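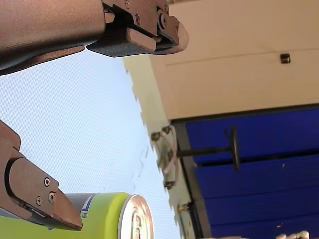 Gripper Pad Separation at the Sorting Cell: Request for Comment
Handling Equipment Users' Forum > Faults and Incidents
Thread status: open

plantsafety_falton
Posted Monday, 8:10 a.m.

This notice is submitted on behalf of the safety office at the Falton returns facility. Members operating two-finger grippers on unopened beverage cans are asked to read it and respond if they have had a similar event.

During the second shift, the arm in cell 4 closed on a full can and continued to close after contact. The can was punctured below the shoulder and sprayed the operator, who was standing at the open side of the cell. The operator was treated on site for eye irritation and returned to work the same day. The arm did not stop until the emergency stop was pressed.

Inspection found that the pad on one finger had separated along part of its length. Bare metal was therefore in contact with the can. The force limit was set at 70 newtons, the value used at this site since commissioning. The controller log shows no force alarm.

Cell 4 has been taken out of service. The other cells are running empty cans only until the cause is known.

Comments on the following would be appreciated: pad inspection intervals at other sites, and whether a force limit alone is considered adequate protection when full cans are handled.

mtc_gindton
Posted Monday, 9:35 a.m.

We had a pad come loose at Gindton in April. No can was punctured, but the product slipped and fell onto the conveyor. Our supplier attributed the failure to a cleaning agent that softened the adhesive. May I ask what is used to clean the fingers at Falton, and how often?

Our interval for pad inspection is 16 shifts. Before the April event it was longer.

plantsafety_falton
Posted Monday, 10:02 a.m.

The fingers are wiped at the end of each shift with a citrus-based degreaser. The product was changed this year when the former one was discontinued. The change was approved by purchasing and was not reviewed by maintenance. I will request the data sheet.

controls_desk2
Posted Monday, 10:48 a.m.

With respect, the pad is the lesser issue. A separated pad should result in a dropped can or a scratched can. It should not result in a punctured can and an arm that keeps closing. If the log shows no force alarm, either the force was never above the limit or the measurement was wrong. Both possibilities deserve attention before anyone orders new adhesive.

A limit of 70 newtons spread over a soft pad is acceptable. The same force applied through a narrow metal edge may well be enough to pierce a thin wall. In that case the controller did exactly what it was told to do, and the setting was never suitable as a safety measure.

mtc_gindton
Posted Monday, 11:20 a.m.

I do not agree that the pad is the lesser issue. The force setting was chosen on the assumption that the pad is present. If the pad is inspected and retained properly, the setting is sound. Many sites have run at comparable values without incident.

controls_desk2
Posted Monday, 11:41 a.m.

Many sites have not yet lost a pad on a full can. I would set a position limit in addition to the force limit. The diameter of the can is known. There is no reason to permit the fingers to travel past it.

integrator_mollah
Posted Monday, 1:15 p.m.

Mollah supplies cells of this general type, although not the one at Falton. We recommend both measures. The position limit takes little time to set where only one can size is handled. Where sizes are mixed, it must be tied to the product recipe, and that work has to be tested.

I would also raise a matter not yet addressed. The operator was at the open side of the cell while the arm was moving. Was the cell in automatic mode, and was the guard interlock active?

plantsafety_falton
Posted Monday, 2:30 p.m.

The cell was in reduced-speed mode with the interlock bypassed by key, as our procedure allows for clearing jams. The operator was following that procedure. Safety glasses were required and were not worn. The procedure does not state how far a hand must be kept from the fingers, and it is now being rewritten.

dikon_line_lead
Posted Monday, 3:05 p.m.

At Dikon, the key bypass was withdrawn for full cans. Jams are cleared with the air supply isolated and the arm locked. Output fell slightly in the first weeks. Our operators objected at first, and some still do.

mtc_gindton
Posted Monday, 3:22 p.m.

Isolation for every jam is not practical on a line that jams several times an hour. I would want the cause of the jams corrected first.

dikon_line_lead
Posted Monday, 3:40 p.m.

A line that jams several times an hour should be stopped for that reason alone.

plantsafety_falton
Posted Monday, 4:55 p.m.

The data sheet for the degreaser has been received. It advises against prolonged contact with rubber and certain adhesives. Two pads from the other cells have been removed, and one shows lifting at the corner. All pads are being replaced, and the degreaser has been withdrawn.

A position limit will be tested on cell 4 before it is returned to service. The key bypass is suspended at all cells until the revised procedure is issued. The test results will be posted in this thread.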